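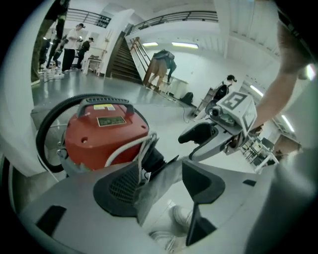 Barkberg delays vote on cleaning robots, asks what the first quote left out

8 November 2020

BARKBERG — A plan to buy robots for the city's public buildings will wait until at least January after council members spent most of an evening picking at the price.

The request came from the facilities office, which wants 7 machines from Kusix to take over part of the floor cleaning at the Heywood building and two smaller sites. The quote came to $300 per machine per month on a lease of 41 months. Facilities director Angelica Espiritu told the council that the lease would "more or less pay for itself" in overtime savings.

Several members wanted to see the arithmetic behind "more or less." The packet they were given had a page of projected savings and half a page on costs. It did not mention batteries, replacement brushes, staff training or what the city would owe if it ended the lease early. A line marked "site preparation" had been left blank.

Stairs were another sore point. The machines are built for level floors, and Heywood has a good deal of building that isn't level. Espiritu agreed that a person would still have to do the steps, the landings and the corners behind furniture, and would still need an ordinary vacuum to do it. She could not say how many of the overtime hours in the savings page were spent on exactly that work.

The longer argument was over a second item, tucked under the lease as an option. It would set aside money for a later model with arms, one that could pick up a vacuum or move a chair. Kusix has no such model on its price list. The sales material says one is "anticipated."

Teaching a machine to use its hands is slow work at present, much of it done by people with gripper tools strung with cables and covered in printed markers, going over household jobs. Whether that adds up to something a city can lease is a question the brochure skips. 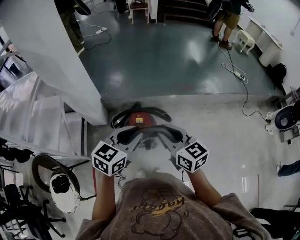
A gripper with marker cubes on both sides, held over a red object on a gray floor.

Iveta Havlíček, a former purchasing manager who now advises towns on equipment contracts, was asked to look over the proposal and was not gentle with it. She said an option on an unreleased product belongs in nobody's budget, and told the council to strike it before talking about anything else.

"You are being asked to reserve money for a sentence in a brochure," she said. "If they build it, they'll call you. They have your number."

She also objected to the length of the lease. Brokley, which signed for similar floor machines, negotiated a trial period first and kept the right to send them back, she said. Barkberg's draft has no trial. It does have an automatic renewal, on the last page, which two members said they had not noticed.

Espiritu defended the request. Her office has been short of night staff for more than a year, she said, and doing nothing costs money too. By her estimate the three buildings need around 40 hours of floor work a week that is now covered by overtime or not covered. She did not object to a trial and said she would ask for one.

The council voted to send the proposal back with a list of items to fill in: full running costs, a termination figure, a floor plan showing which areas the machines can reach, and a version of the budget with the armed model removed. The price of hiring another cleaner is to be shown next to it. That figure was not in the packet either.

The Kusix quote expires before the January meeting. Espiritu said the company has told her it may not be able to hold the price, and Havlíček said she had yet to meet a vendor who could.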